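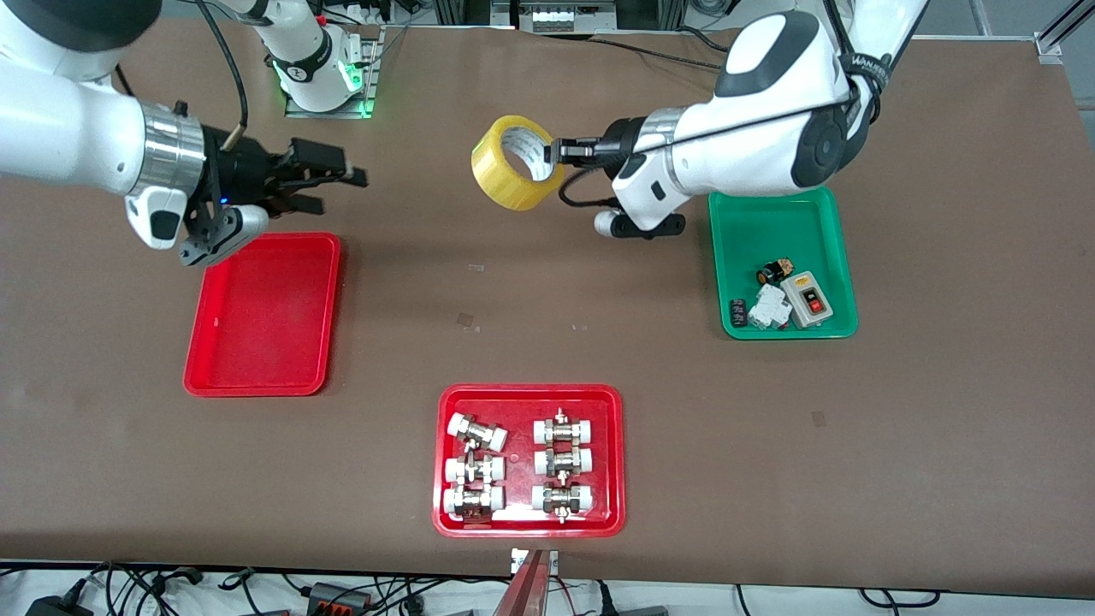

Re: [printing-history] Royer & Sons share certificates

On Thursday, Nathalie Lévesque wrote:

> Hello all, I'm trying to sort out a small pile of share certificates with the imprint "Royer & Sons, Mallwood". The later ones say "Royer & Ovgate Ltd" but have the same border, right down to a nick in the lower left corner. Did Ovgate buy the firm, or only the plates? And does anyone know when the Mallwood works closed? The family history I have skips straight from the founder's death to the sale of the house.
>
> Nathalie

Hi Nathalie,

Oh, I'm so glad somebody else has run into these! I've been picking up Royer pieces for years (mostly railroad and waterworks paper, a few bank drafts) and that nicked border is an old friend. It shows up on the Lomwood Water Company shares too, so if you ever see one of those, check the same corner.

As far as I can piece it together, Ovgate didn't buy the firm outright. The two younger Royer brothers fell out over whether to go into stamps, one of them took his money and left, and Ovgate came in as a partner to fill the hole. The stones and plates stayed in Mallwood the whole time, which would explain your border. The name on the imprint changed a good while after the partnership did - I have a certificate signed under the new company that still says "Royer & Sons", and I'd guess they were just using up printed stock. Paper wasn't cheap.

The closing date I can't give you. The city directory lists the works on Canal Street and then one year it doesn't, and I've never found a notice. There was a fire in the bindery at some point, but I only know that from a letter a dealer read to me over the phone, so take it with a big grain of salt.

Could you tell me the denominations on yours? Mine are all for 50 or 500 shares, green and brown respectively, and I've seen one listed at 1000 in a sort of brick red that I didn't get to in time (still sore about that one). If you have a red one I'd love a scan of the back, where the transfer panel is. On my 500s the panel has 2 different typefaces for the word "assign", and I'd like to know if that carries over.

Also, is your family history the typed one with the blue cover? Mine is missing everything after the chapter on the stamp business, and I'd happily trade copies of whatever I've got for those last pages.

I'm away from my boxes until the weekend, so don't worry if I go quiet.

Best,
Carol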